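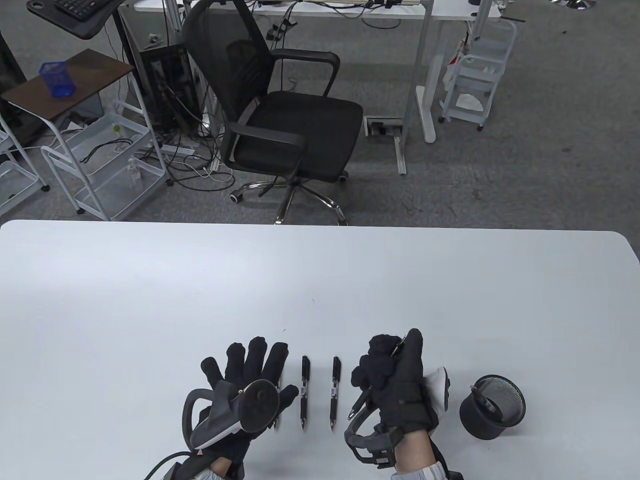
The deer on Route 2077 has now cost me one headlight, one fender and most of my standing with the insurance company. I was doing the speed limit, which I mention only because the officer seemed surprised by it. He had me fill out the accident report on the hood, in the dark, with a ballpoint that quit halfway through "Binville." What I wanted was a big white table and a decent pen, with a row of spares beside it. The deer got up and walked into the corn without leaving a name.

Delali Dogbe was the first to stop. She put her hazards on, asked if I was hurt, and then asked if I knew I was still holding the steering wheel cover. I did not.
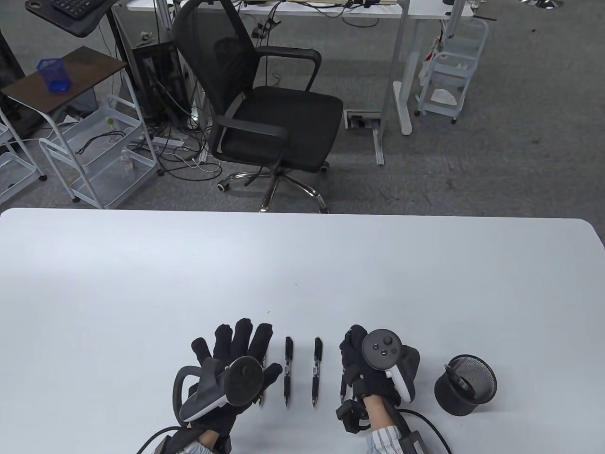
The tow truck took two hours. I spent them sitting on the guardrail with my palms flat on my knees, the way you'd rest both hands on a table in a pair of black gloves, except that I had no gloves and it was cold for April. 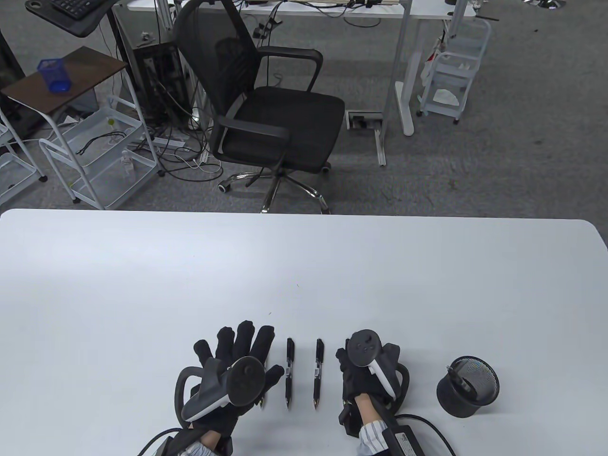

Delali stayed the whole time and fed me pretzels. She has hit 2 deer herself, and gave me notes.

The estimate from the body shop came to $2,853. The adjuster, Mechthild Pfister, called to ask whether the deer had been "moving or stationary at the time." I said it was moving until it met me.

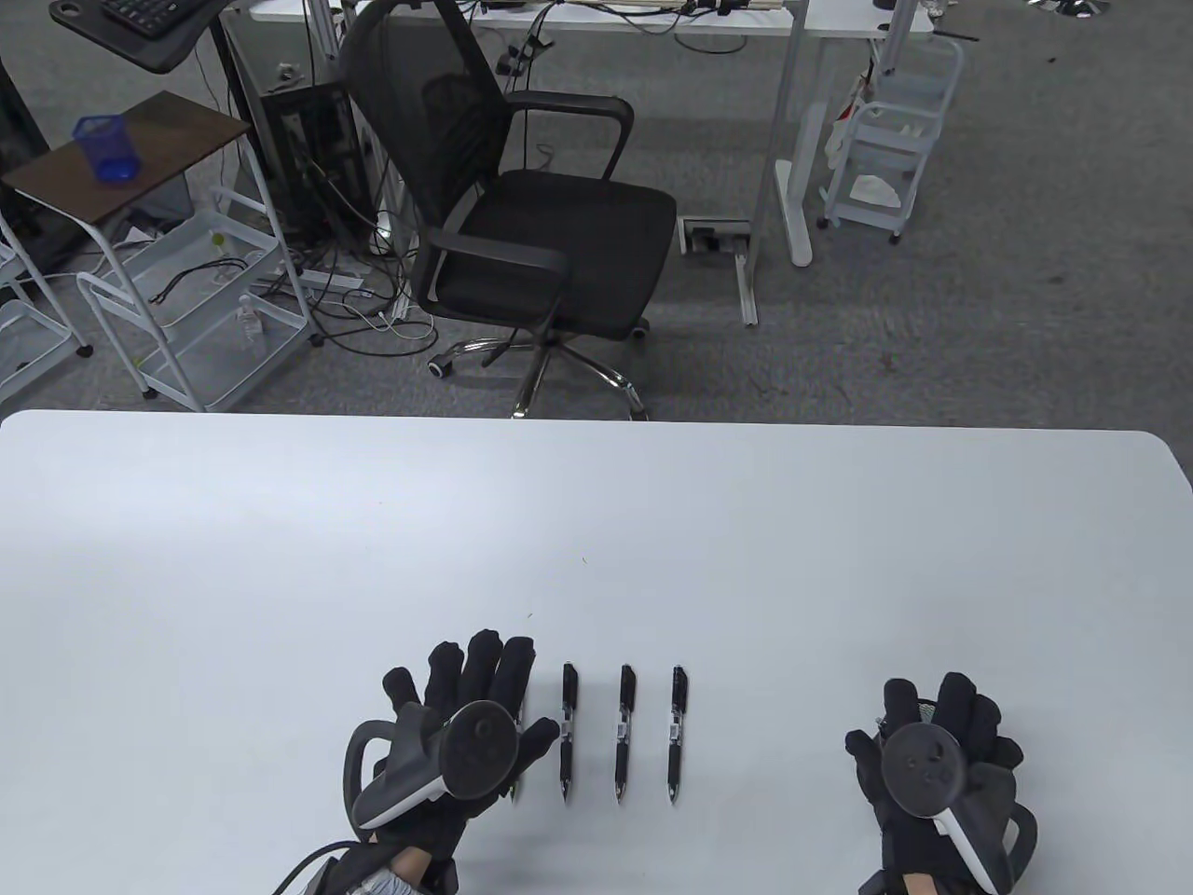

She wrote that down. The car should be back next Tuesday, and until then I'm riding to work with Nkrumah Adjei, who brakes for mailboxes.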